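How My Two Robot Arms Learn to Tidy Up

Hello! I build robots in a shared workshop called Plallberg, which is really just one long room full of benches, wires and people looking for the right screwdriver. Lots of children visit on open days and they nearly always ask me the same thing - can it make my bed? No. Sorry. It can't make mine either. But I can tell you how it works, and how I've been building it.

My robot is called Odoi. It hasn't got a head or legs or a face. It's a pair of arms, one on each side of a table, and at the end of each arm there's a gripper, which is the robot's version of a hand. You have five fingers on each hand. A gripper makes do with a lot less, so it has to be clever about where it grabs.

Try this at home. Pick up a pencil using only your thumb and one finger. Easy! Now try a big bowl. You probably pinched the rim, didn't you? Odoi has to work that sort of thing out too, and a bowl is quite hard because it's wide and it likes to tip.

So what makes an arm move? Inside every joint there's a motor. Your arm bends at the shoulder, the elbow and the wrist, and a robot arm bends in places a bit like those. The computer sends each motor a number that means "turn this far", and it sends new numbers 100 times every second. You can't even blink that fast! If one number is wrong, the arm goes somewhere silly. In February I typed a minus sign where there shouldn't have been one and Odoi gave the wall a good hard poke.

The next bit is practice. You didn't learn to tie your shoelaces from one go, and robots are slow learners compared with you. I move the arms through a job myself, like lifting a cup and putting it down again, and the computer remembers every bit of the movement. Then I do it again. And again! So far I've saved 2,817 goes, and I've drunk a great deal of tea. A program I wrote called Beltis looks through all of them and tries to find what the good ones have in common.

I use ordinary things from around the house for this, all different shapes. A round thing, a square thing, something tall, something with a handle.

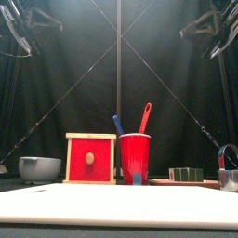 Page last changed: 12 October 2022

The grippers are up high over the table there, well away from everything. See the red box with the little round wooden knob? Knobs are tricky. You have to close the gripper in just the right spot, and a tiny bit to one side means you've grabbed nothing but air. The two handles sticking up out of the red cup are skinny, so they need careful aiming as well.

If you'd like to be a robot for the afternoon, put on a pair of oven gloves and ask somebody to tell you what to do, one small step at a time. "Left a bit. Down. Close your hand." You're only allowed to do exactly what they say. My best score is one spoon in a mug, and it took ages.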